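Search this journal
Go
November
Liv Ljungberg

4.2 Color names in the Drevmont pattern books

The pattern books of the Drevmont dress house cover 104 seasons, and they are the main source for this section. Each book gives the name of the garment, the cloth, and the color as the house wished to call it. We transcribed 991 color names and compared them with the sales cards kept by Fanier, the shop which sold most of the ready-made coats.

The two sources agree less often than we expected. A coat which the pattern book calls "wet slate" can be simply "gray" on the sales card. The clerks wrote quickly — many cards have only one word — and it seems they did not use the poetic names with customers.
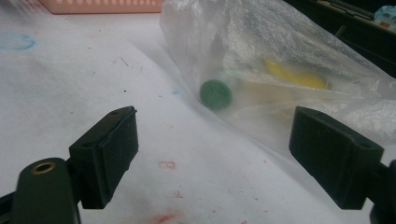

The difference is strongest in evening wear. For day dresses the house preferred names of plants and stones, and the clerks kept some of them, especially "moss" and "chalk." For evening dresses the names came from theater and music, and on the cards almost all of them disappear.

Figure 3. Share of pattern-book color names repeated on the sales cards, by type of garment. Garments with fewer than 500 cards are grouped together.

Tudose has argued that such names were made for the press and had little use in the shop. Our material supports this view only in part. In the coat department, the names return on the cards when a second order was placed by letter. The customer had then read the printed catalog, and she repeated its words.

Contact the editors | © Prodico | Back to top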